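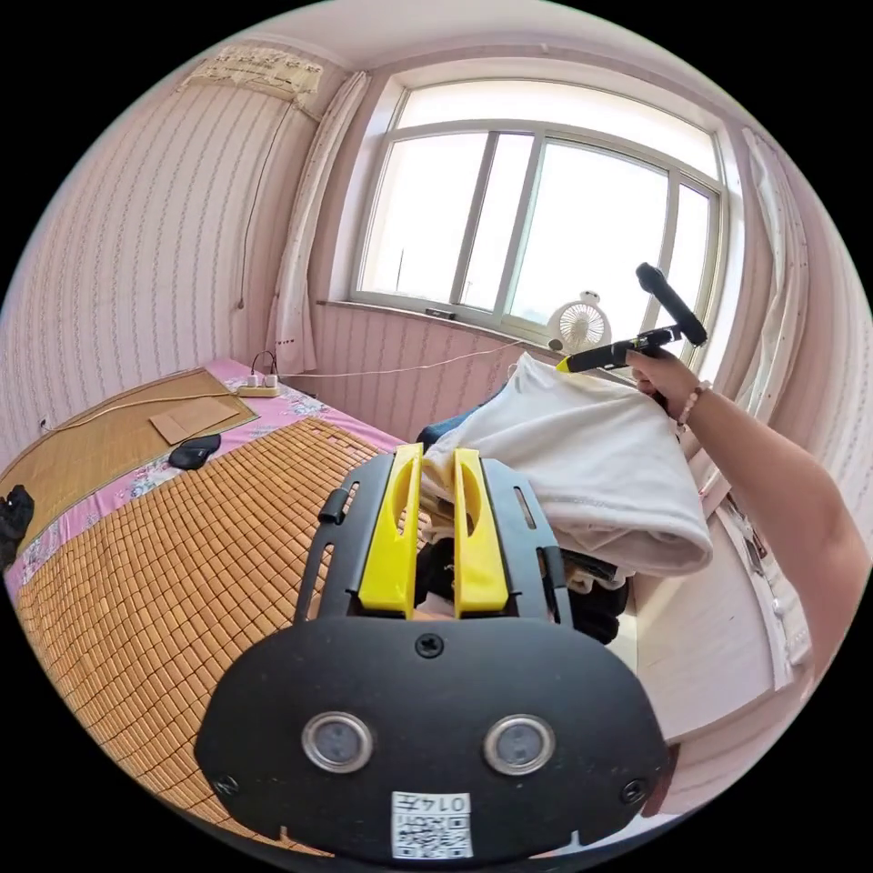

Does a new manager rescue a struggling soccer club? Usually for a few weeks, and then the table goes back to looking the way it did before.

4 min read

Search Wollico Sports
Enter keyword

Illidik Town let their manager go in December, after a home defeat watched by 267 people and heard by anyone living near the ground. Karabo Pretorius had been in the job for 15 league games. His replacement, Pravesh Matlala, won his first two, and by the second final whistle the club's website was using the word "revival."

I've followed this league long enough to be suspicious of that word. Both wins came at home, against Primum, who had lost their goalkeeper to a knee injury, and against a Rampersad side that played most of the second half with ten men. A corner flag in a tracksuit might have got four points from those two.

Matlala, to be fair, isn't selling miracles. "The players are running more," he told me after training. "They want to show me something. Ask me again when they've stopped being scared of me."

They seem to have stopped. The next five games brought one win, a 1–0 that owed plenty to a deflection, and three defeats. The other was a draw at Rampersad in which Illidik sat on their own 18-yard line from the 63rd minute and got away with it.

The supporters' case for the change is that the team "looks better organized." Maybe. The back four is the same back four. The left side still leaks whenever the fullback goes forward, and he goes forward a lot. What has changed is the midfield, where a second holding player has come in – a move Pretorius says he asked for money to make in the summer.

"I had a list with three names on it," Pretorius said by phone. "We signed none of them. The new man got one in his first week." He sounded tired more than angry.

The club wouldn't discuss the budget, or what it cost to pay off the old manager's contract. A bigger club can swallow that kind of bill. At Illidik, where season ticket sales reached 157, it probably comes straight out of next year's wages.

So who gained? The board bought themselves some quiet, and two good afternoons. Matlala has a job he wanted. The club is still third from bottom, exactly where it was when Pretorius cleared his desk, and the next two matches are both away.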